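Notebook, bench 2, Rikville shop
July, started 8:40 am, coffee already gone

Tabletop board is back from its third sanding and it still has opinions. The Purba sheet says the finish takes 1,000 wipes before it dulls. I have now done enough wiping to believe whoever wrote that had a machine, or a nephew.

Setup for today: board goes flat on the gray padded platform, brackets at the two lower corners, nothing else touching it. Last time I let it hang over the padding by a thumb's width and every cup I put near the edge went for a walk. Please do not "straighten" it if you pass by. It is straight. The platform is what's crooked, and the platform stays because it weighs more than the rest of us.

Lights left low on purpose. With the overheads on, clear plastic on pale board turns into one big shine and I spend the morning patting around for the cup like I've lost my glasses.

Small parts for the session come from the Fleltden bin, clear plastic only. Somebody has been putting Flondano parts in the same bin. They look the same until you need one, and then they look the same but don't fit. I sorted out what I could and put the strays in a coffee can marked NOT THESE. 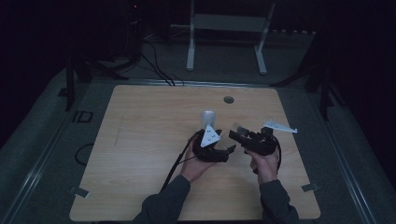 Board on the padding, clear cup behind the left-hand marker plate.

Notes on the cup. It is hard to see and easy to nudge, and it rings like a cheap bell when it goes over. Keep it toward the middle of the board. I tried it up by the round hole and didn't like it there, mostly on account of my sleeve. Weighting it with washers works but then you are testing washers.

Cables: keep them loose enough to loop. A tight one drags across the grain and you can hear it, a sort of dry zip, and then you look down expecting a scratch. No scratch so far. I checked with a flashlight held low, twice, and found only my own thumbprints and something that may be jam.

10:15. Stopped to re-seat the left bracket. The screw was 5 turns loose, which explains the creak I had been blaming on the stool. Apologies to the stool.

11:30. Wiped down with plain water and the blue cloth. The grain streaks are faint enough that dust hides in them – wipe along, not across. Across just moves it to where you've already been.

To do:
New label for the bin, in letters a tired person can read.
Ask Purba whether 1,000 wipes means one side or both.
Thicker felt under the brackets.
Find out who is eating jam at bench 2. (Might be me.)

Left the board in place over lunch with a sheet over it. Cup is on the shelf, upside down.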